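Paavo Vainio packs his snack boxes on the bed. The kitchen bench is too narrow, he says, and a comforter stops the crackers from sliding about. He has posted 327 of them since he started Jamlow, a small mail-out he runs from his flat for students who have moved away from home.

Each order starts with a shallow green box and a pile of packets tipped out beside it. Most are savoury. There are soda crackers in a long clear wrapper, labelled 香葱苏打 (spring onion soda), and a cream packet with the character for corn on the front. Smaller foil-wrapped pieces are kept for the gaps.
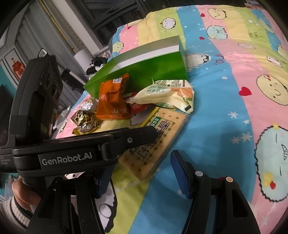

## What goes in first

Vainio's method is to lay the flat packets against the floor of the box and overlap the next lot on top. Anything puffy waits until the end. He allows two long packets per box and never packs crackers on their edge, a rule that dates from a bad week last December.

"People forgive a squashed wafer," he says. "They write to you about broken crackers."

Barcode stickers stay on. Josphat Kinyua, who buys the stock from Honkanen, a wholesaler across town, uses them to check what has sold. He favours bright wrappers, and red and orange ones move fastest. The limit is 200 grams for the small box, weighed before the lid is taped. 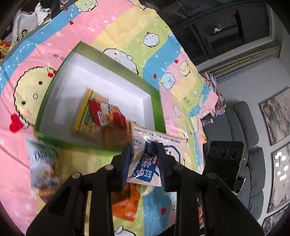

*Packets in and around the open green box, on the striped cartoon bedding.*

Orders close on the seventh of each month. Leftover packets go into a drawer, and Vainio eats them.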